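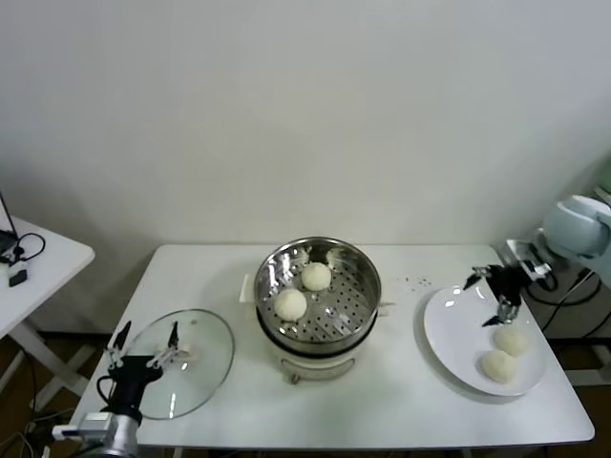 Reading time: 2 minutes

Project Report: Making Weight in Amateur Boxing at the Temar Club, Brururport

Submitted 9 November 2023

Introduction

This report examines how amateur boxers at the Temar club in Brururport prepare for the official weigh-in. A boxer who is over the limit on the morning of a contest cannot box in that class. Many young athletes therefore try to lose weight in the last days before a tournament, mostly by eating less and drinking less. The purpose of the project was to find out how common this practice is among club members and whether the written advice given to them is clear.

Method

A paper questionnaire was handed out at the club during October. It had two parts, one on training and one on food and drink in the week before a contest. Members under 18 took the form home for a parent or guardian to sign. The club also allowed access to its weigh-in book, which contains 341 entries. Names were covered before the pages were copied, and no entry in this report can be traced to a member.

Background reading was limited to the club handbook and the course materials on sports nutrition.

Findings

Most of the boxers who returned the form had cut back on food before at least one contest. The usual pattern was to skip supper for two nights and to eat only plain items at midday, such as rice, eggs or steamed bread. Several also stopped drinking water on the last evening - the handbook advises against this, but only in a single sentence near the back.

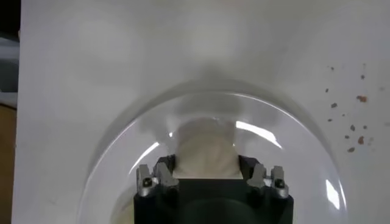
Boxers in the lighter classes reported more worry about the scale than those in the heavier classes. Some wrote that they had felt weak in the opening round and had blamed their training. Coaches, when asked the same questions, tended to believe that members cut weight less often than the forms suggest.

The handbook gives a daily intake of 2,000 calories as a starting point for all members. It does not say how this should change with age, body size or hours in the gym. A junior who trains five days a week is given the same number as an adult who trains twice.

The weigh-in book was also compared with results from the Ketilsson Cup and the Brela Open. No clear link was found between weight lost in the final week and the result of the bout. The book does not record weight on every day, and this part of the work should be read with care.

Recommendations

The club should move its advice on fluids to the first page of the handbook. Juniors should be entered in the class nearest their normal training weight. A short session on meals, using ordinary foods that can be prepared at home, should be offered before each season.
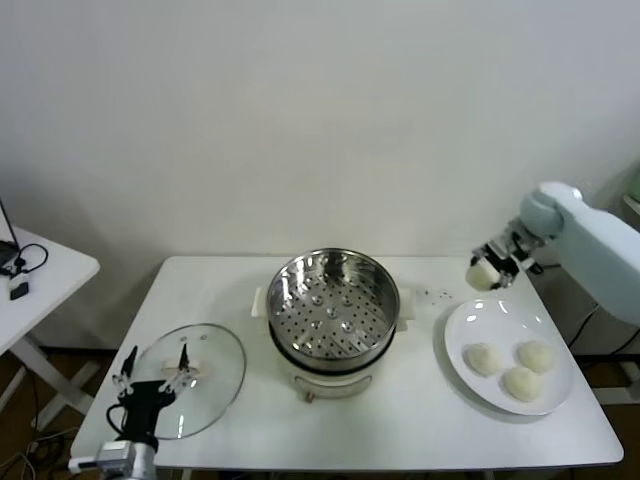 Figure 3. Electric steamer with perforated steel basket and glass lid.

Limits of the Project

The questionnaire covered one club only, and members who had left the sport were not contacted. A second survey after the spring tournaments would allow the answers to be compared.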